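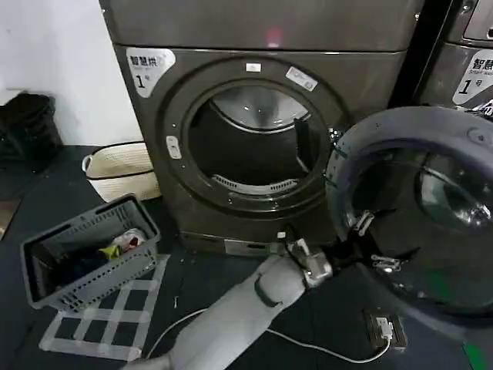
Heat pump dryers don't get clothes dry, they get them warm and tired, according to a reader in Branstead who wrote to us after the last laundry gallery. Put it on for an hour, the message went on, and you'll still be hanging the jeans over a door.

I have some sympathy. I have spent a good part of my life hanging jeans over doors. But I would want to know what was in that load, and when the filter last came out, before I blamed a whole class of machine. The reader didn't say.

So the gallery this time stays with dryers, and mostly with the opening at the front, where people rarely look unless a sock has gone missing. The machine at the top of the page has a stainless-steel drum with nothing in it, a black lint filter standing up inside the opening on the right, and a curved, perforated vent grille along the lower rim. The front-loading machine beside it has its round glass door wide open. Both carry stickers marked number one.

On the word "smart": the English on the second machine's sticker begins with it. I have yet to meet a smart appliance that could tell me why a fitted sheet swallows everything else in the load. Skenham's buying guide gives the word 33 mentions and lint a single paragraph. I would have split it the other way.

On lint: clean the filter after every load. Yes, every load. I kept a tally last June and came to 50 loads (we had guests, and the guests had towels). The times I skipped the filter were the times I ended up running the thing again. That proves very little -- it was a humid month -- but it cost me nothing to change the habit.

On the vent grille: fluff that gets past the filter has to settle somewhere. A vacuum with a narrow brush will do for the part you can reach. Popescu sells a special tool for this, with a long handle and a seven-page leaflet. I bought it. I use the vacuum.

On baskets: the gray plastic one on the left has slotted sides, and dark clothes share it with something yellow-green and a white and red patterned cloth. I like slots, though I don't believe the claim in the Nedlow catalog that they "keep laundry fresh." A damp towel in a slotted basket is a damp towel.

On sorting: I used to make four piles. Now I make two, and so far the colors have survived. White and red together would still get its own wash in my house, at least the first time.

Posted March 8, 2025. Filed under Laundry, Dryers, Things I Was Told.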